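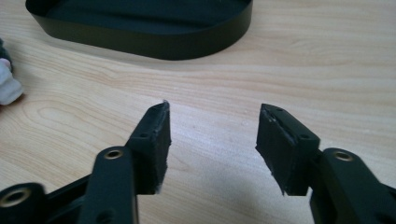 Wanted: Assistant Coach and General Worrier, Astitz Women's Football Club

The Astitz Women's Football Club is looking for an assistant coach for the coming tackle season. We play full-contact, eleven-a-side American football in a league you have probably never heard of, on a field you have probably driven past. The job is part time. The opinions you will hear about the job are full time.

What the work is

You would report to our head coach, Gifty Gyamfi, who played linebacker for nine seasons and has the knees to prove it. Coach Gyamfi runs the defense and signs off on everything else. You would take the offensive line and the tight ends, and on game days you would handle substitutions on that side of the ball. Last year we did substitutions by shouting. It cost us five penalties for too many players on the field in a single game, against Luvine, and Luvine hasn't stopped bringing it up.

The rest of the job, in no special order:

Two evening practices a week, two hours each, and one longer session on weekends outside the season.
Eight regular season games, four of them away. The trip to Warraich is long and the bus has views on hills.
Cutting up game film and getting it to the players by the second day after the game. "By the second day" is a phrase with a meaning and we would like to get back to it.
Helping at open tryouts, where you will meet former rugby players, former sprinters, at least one person who thought it was flag, and now and then a natural center, at which point you should get her phone number before she leaves the parking lot.
Keeping track of helmets. We own 77. We have fewer players than that, and yet.

What we're looking for

You should have coached or played on the line at high school level or above. We don't care whether it was men's, women's, eight-player or something your cousin organized, so long as you can teach a combo block to someone who has never put her hand in the dirt. You should be able to explain the same thing four ways without sighing in between.

You need a current first aid and CPR card and concussion training, or be willing to get both before the first padded practice. We sit players out when there's any doubt about a head injury. Coaches who argue about this get to argue about it from home.

A background check is required. A driver's license helps a lot. A license to drive a bus would make you the most popular person in the history of the club.

It would be nice if you had some experience with a zone running game, as that's what we say we run. Our quarterback, who has a fine arm and would like to use it, says we run something else.

What we're not looking for

Anyone who plans to open with "I've never seen a women's game, but." Anyone who wants to install a playbook of 1000 plays. We had one of those. He was a nice man and we went 2 and 6. We now have a playbook that fits in a normal binder and everybody has read it, including the kicker.

Also, please don't apply if you are hoping this leads to a job in the pros. It might! Stranger things have happened. But in our experience the people who are looking past us tend to miss the snap count.

Pay and such

There is a stipend for the season, paid in two parts, before the opener and after the last game. It will not change your life. We will give you the exact amount when we first call you, so you can hang up early if you need to. Travel to away games is covered, along with meals on the road, which means sandwiches. You also get a jacket. Jackets come in medium and enormous, and the supplier, Jivia, tells us this is being looked into.

Practices are at the lower field behind the middle school. There are lights. They go off on a timer that was set by the school district, and the last ten minutes of practice are therefore usually spent on conditioning, since you don't need to see to run.

How to apply

Send a letter and a list of where you've coached or played to Jerome Dizon, general manager, at the club office. Email is fine and so is paper. A page is plenty. Include two references, one of whom should be a player you coached, if you have coached. Please don't send a highlight reel. Jerome will watch the whole thing, then make the rest of us watch it, and we have a schedule to finish.

Applications need to be in by May 25, 2019. We'll talk to a short list by phone, then ask two or three people to come and run a half hour of line drills with the actual line. The line gets a vote. They are polite about it, mostly, but they do keep notes.

Questions about the coaching side go to Coach Gyamfi, who is easiest to catch just before practice. Don't try her during film. Questions about money, jackets or the bus go to Jerome.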